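# Chapter 3: Collecting Examples

A learning system can only copy what it has been shown. Before any model is trained, someone has to carry out the task many times while the movements and the camera pictures are recorded. Each complete recording is called an episode. This chapter deals with how episodes are planned, gathered and checked.

We follow one project through the whole chapter. The group at Dallby, led by Floor Timmermans, wanted a robot arm to tidy small household objects. They chose to collect with hand-held grippers, so that a person could walk up to a piece of furniture and do the job directly – no arm had to be moved from place to place. The first round gave 366 episodes, of which 113 were later thrown out.

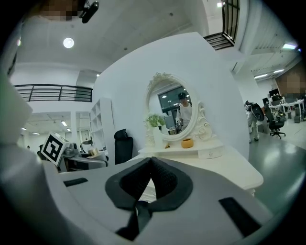
Most of the rejected episodes had nothing wrong with the grasp itself. Some began before the gripper had been located in the room, and others ended while the fingers were still closed. Jonas Oberholzer, who checked the recordings, also found long pauses in which the operator was deciding what to do next. A model trained on such pauses may learn to pause as well.

The second round, in March, used a written procedure of 18 steps. Section 3.1 goes through it in order. Section 3.2 looks at variety: how far to change the objects, the lighting and the starting position between episodes. Section 3.3 covers checking, and includes the form that Oberholzer used.

Readers who have not met coordinate frames before should work through Chapter 2 first.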